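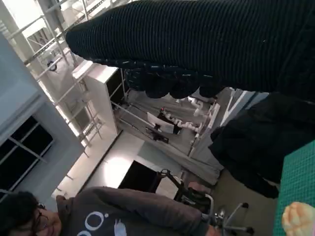

FOR IMMEDIATE RELEASE

Wednesday, August 5, 2026

Nenero opens a mending counter, and yes, we'll take your saddest sweater

Hello from the back room at Nenero! I'm the owner, I write these releases myself, and I've been told more than once that they run long. You've been warned.

Our news is that the Nenero Mending Counter opens to the public this month at our shop on Undelura Street. You bring in a knit with a hole, a popped seam, a stretched cuff or a neckline that has given up, and we fix it. If you'd like to learn to fix it yourself, we'll sit you down and show you. We've been a yarn and notions store up to now, so this is a pretty big change for us, and I am so excited that I've been talking about it to people in line at the grocery store.

The idea came out of a trial we ran in May. We put a small card in the window saying we'd look at damaged knitwear, and I figured we'd get a few socks. By the end of the month we had taken in 900 pieces. Sweaters, cardigans, hats, mittens, a baby blanket that had obviously been loved very hard, and more black turtlenecks than I knew existed in this town. I had to borrow shelves from the bakery next door (thank you, bakery, and sorry about the fuzz).

A word about black knits, as they were the most common thing we saw and people kept apologizing for them. Please don't! They're slow to mend because the stitches are hard to see, and they pick up every bit of lint in the county, but they can be fixed like anything else. We work on them in the morning by the big window. If you're trying it at home, slip a piece of white paper inside the sleeve or body behind the hole, and go one row at a time. Ribbing is a little fussier, because you have to keep the knit columns and the purl columns lined up or it puckers. Take your time with it, and use a thinner yarn than you think you need.

How the counter works

Drop-off is any time the shop is open. Wash the piece first, please, and let it dry all the way. I love you all, but please wash it. Tie a bit of bright thread next to each hole so we don't miss one, and put a note in the bag if there's a spot you'd prefer we leave alone. Some folks have an elbow patch from a grandparent that they want kept just as it is, and that's fine by us.

We'll look it over with you and give you a price on the spot. Small holes and loose seams start at $12. Bigger jobs, like rebuilding a cuff or reknitting an elbow, cost more, and if I think the repair will cost more than you'd want to spend I'll tell you before we start. Most pieces are ready in 2 weeks. Winter will be slower. If you have a favorite cardigan you want back before the first cold snap, bring it in now while everyone else is still in sandals.

Lessons

We're also starting an evening class called Baldursdóttir. It's named after the darning stitch sampler that hangs over our register, which has had that name stitched in one corner since long before I bought it at a flea market. I never found out a thing about it, but I've looked at it every working day and it seemed only right.

The class runs for four sessions. The first is all duplicate stitch, the second is Swiss darning over a real hole, the third is ribbing and cuffs, and the last one is bring-your-own-disaster night. There's room for 12 people at the long table. You don't need to know how to knit! You do need to be okay with doing something badly for an hour or so before it starts to look like anything.

Yarn and supplies

For the repairs we're using Sokis, our own line of mending yarn, wound onto small cards so you can buy a little without paying for a whole skein. It's a wool blend and comes in all the plain colors people own sweaters in: navy, gray, oatmeal, forest, burgundy, and three different blacks. Yes, three. Hold them up to a faded sweater in daylight and you'll see why I fought for all of them. The cards will be on the front rack along with blunt needles, darning mushrooms and the good snips.

Visiting

Nenero is on Undelura Street, next to the bakery, with the green awning. We're open Tuesday through Saturday, and there's parking behind the building if you don't mind a tight turn. Reporters are welcome to stop by, take pictures and try a few stitches. Call ahead if you're bringing a camera crew and I'll clear the yarn off the chairs.

Press contact: the shop counter at Nenero, during open hours. Ask for the owner and let it ring a while, I may have a needle in my hand.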